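Home | Shows | Schedule | Press | Contact

Tendau Orders Third Season of Drama Series "Hosoda"

Tendau has ordered a third season of the hour-long drama "Hosoda," produced by Nendus. Filming starts in February. The order is for 3 two-part stories, each to be shown on a Wednesday evening.

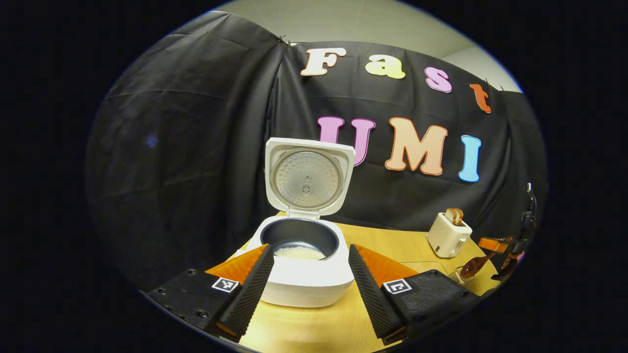
Rice cooker with the lid open.

Season two ended with the sale of the family hotel. The new scripts pick up the following morning. Tetura will again handle sound and subtitles - both were done in-house for season one.

Press screeners will be issued on request.

Shares 104 | Comments 3

dunmore_tv: Finally. Is the sister back?

kestrel2000: Two-parters again, fine by me.

patchwork: Please keep the old theme music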